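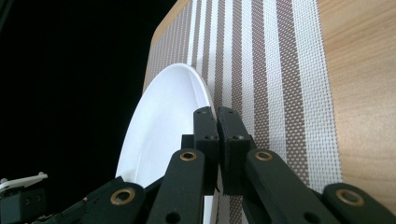 The hand gripper at the Drukby table, with both pads on the edge of a white plate.

Gripper care: pads, screws and brass rings

We have now closed the hand gripper in the Drukby room over 1,000 times since it was put together, and it is the moment to write down how we look after it. Several readers at the Ochoa site asked for this after the July issue.

Start with the finger pads. Each one is held by 2 small screws. They become loose slowly, and you will not feel it in the hand. What you will notice is that the pads do not meet straight any more, and a thin thing such as a plate rim begins to turn when you lift it. Tighten the screws a little at a time, first one, then the other. Please do not use the long key, it is too strong for the plastic. 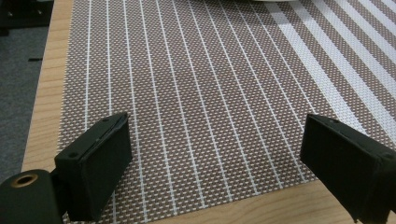
Then open the fingers fully and look at the gap from above. Both pads should stand at the same angle to the middle. If one is behind the other, the fault is usually in the linkage, at the brass rings, and seldom in the pad. Wipe the rings with a dry cloth. We tried oil in the spring and it collected dust within 18 days, so we went back to no oil.

For the check after service we use the same table as always, with the striped placemat and the plate. The mat is good for this work. The plate does not slide so easily on it, and the straight lines help the eye when you bring the fingers in. Close slowly on the rim, hold, open, and repeat with the plate turned.

At the last service the left pad was changed after 676 closings. The old one had a worn corner. New pads are in the Tekton drawer, together with the screws. The Darkier gripper takes a different pad, which looks almost the same, so compare the holes before you mount it.

Write each change in the service book, also when you only tightened a screw.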